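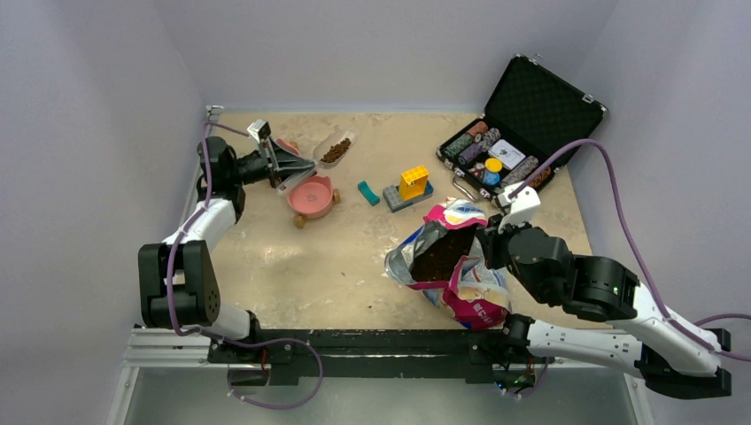 Two-arm test cell during the pet feeding task, right gripper on the bag.

Review: Wendance 2, a policy training kit for two-arm tabletop work

Wendance 2 is the second release of the imitation learning package from Cidholm. It takes teleoperated demonstrations from a pair of small arms, trains a single policy that outputs joint targets for both, and runs that policy on the same hardware. The first release handled one arm at a time and left coordination to the user. We ran version 2 in our lab at Bresidon through July, on one cell and one main task, and this review covers the training method and the results. Teleoperation hardware is a separate purchase and is not assessed.

Method

The package uses action chunking. At each inference step the policy predicts a block of future joint positions, executes part of it, and predicts again. Overlapping blocks are averaged with exponential weights. None of this is new. The new component is what the manual calls a contact gate, a small network head that reads the two wrist cameras and the motor currents and estimates, for each gripper, whether it is touching something. When the gate is confident, the policy shortens the executed portion of the block and replans sooner. In free motion it executes the full block.

The reasoning is sound. Long blocks give smooth transport but carry errors into contact. Short blocks react well but tend to stutter, and the arm hesitates above an object as successive predictions disagree. Switching between the two according to contact is a cheap compromise, and it adds little to inference time.

Contact labels do not have to be supplied by hand. The trainer derives them from current spikes and gripper position error in the demonstrations. Rianne Peeters checked a sample of the derived labels against video and found them reliable on hard objects. On soft packaging they were late, often by enough to matter, as discussed below.

Task and data

The main task was pet feeding. Kibble goes into a round bowl with a shallow interior. The food may come from a clear scoop-shaped tray or from an open foil bag, and the spoken-style text prompt specifies which. Other objects stay on the table as distractors: a yellow Lego brick standing on a gray baseplate, a small teal block, an open case of poker chips in the back corner. We moved the bowl and the bag between episodes and left the case where it was.

Anouk Claeys and Tineke Declercq recorded 358 demonstrations between them. We held out the last 100 placements for evaluation and did not train on any bowl position within a hand's width of those. Each wrist carries its own camera, and a fixed camera covers the whole table. Wendance 2 accepts all three views without any change to the configuration file, though the view names must match its own naming scheme exactly. A mismatch produces a blank input and no error message. We lost a full training run to this.

Results

With food from the rigid tray, the contact gate made a clear improvement over the same network with the gate disabled. Grasps were cleaner and the arm spent less time hovering before closing. The second arm held back while the first was over the bowl, a behavior that was present in the demonstrations but that the first release never reproduced for us.

With food from the bag, the picture is mixed. Crumpled foil changes shape under the gripper, and it reflects light in ways that vary with every fold. The gate frequently reported no contact while the fingers were already pressing into the material. The policy then executed a long block where a short one was needed and pushed the bag across the table. Kibble was spilled in many of these episodes. Lowering the gate threshold helped, at the cost of bringing back some of the stutter in free motion.

Nokuthula Lekota proposed a second remedy, which was to relabel contact for the bag episodes by hand and retrain only the gate head. This worked better than the threshold change. It took an afternoon of labeling and a short training run. The package supports it through an override file, documented in one paragraph near the end of the manual.

Distractors were a minor problem. The policy sometimes reached toward the teal block in the first seconds of an episode when the bowl was at the far side of the training range. It never attempted the poker chips. We cannot say whether that reflects real robustness or simply the fact that the case did not move in our data.

Installation and daily use

Installation is routine on a supported machine. Training on our data filled one graphics card overnight at batch size 8. Larger batches gave no measurable benefit. Checkpoints are large and are never pruned automatically, so disk space needs watching.

The episode viewer is the best part of the software. It plots gate confidence under the synchronized video, and most of our diagnoses started there. The log format, by contrast, is poor. Timestamps for the two arms come from separate clocks, and the offset is recorded only at startup. Bart Vanhove wrote a script to correct the drift, and we now run it on every session before training.

Cable handling deserves a mention although it is outside the package. The wrist cables on our arms hang in wide loops that enter the fixed camera's view, and the trained policy showed some sensitivity to their position. Episodes recorded after a cable had been rerouted were best kept in a separate evaluation set. The manual is silent on this.

Comparison

We previously used the Mertens trainer, which has no contact estimate and relies on a fixed replanning interval. It is simpler to configure and its documentation is more complete. For rigid objects and one arm at a time, the difference in outcome is small and Mertens remains a reasonable choice. For tasks in which both arms share a container, Wendance 2 performed better in our cell.

Recommendation

Recommended for groups working with two arms and mostly rigid objects. Groups handling bags, pouches or film should plan to relabel contact by hand. Existing users of the first release will need to convert their datasets, and the converter drops motor current unless the keep-current flag is set.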